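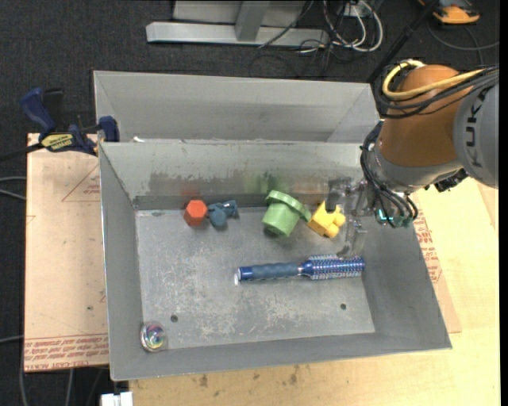

Naro Robotics Lab / Demo Support Queue
Ticket 600: Bin picking cell stops mid-cycle during visitor demo
Opened by: Flurina Kofler
Assigned to: Necati Akgül
Priority: high (open day Thursday)
Status: closed

Kofler, 9:10
Dry run for the open day. Cell halts on approach with "grasp pose rejected, wall clearance." Happens with the round hairbrush when the bristle end is against the right wall of the bin. Yellow block next to the green container picks fine from the same start position. Restarting the Vamgate planner clears the message but it comes back on the next brush attempt.

Akgül, 9:42
Please attach the planner log and confirm which bin model is loaded. The right wall slopes outward. If the old straight-wall model is active, clearance will be wrong on that side.

Kofler, 9:55
Log attached. Straight-wall model was active. Loaded the sloped one. Brush now accepted, 3 picks in a row. New problem: the clear ball with the swirls is not detected at all. Moved it out of the corner, no change.

Akgül, 10:20
Known limit. Depth returns on transparent items are poor. Raised exposure to 600 and switched the ball to the color-only detector. Confidence in your last log is 91 percent, enough to pass the threshold. Do not change the threshold itself, Egger needs it for the afternoon slot.

Kofler, 11:05
Ball detected in both corners on the left. Green container sometimes gets a second box on the back wall from its reflection. No bad picks from it so far.

Akgül, 11:18
Masked the back wall above the floor line. Rerun with all six objects and check that the clamp on the left is still tight before you start.

Kofler, 11:50
Full run done, clamp checked, no halts. Špela Ivanov will run the visitor session with this config. Saved as openday_b. Closing.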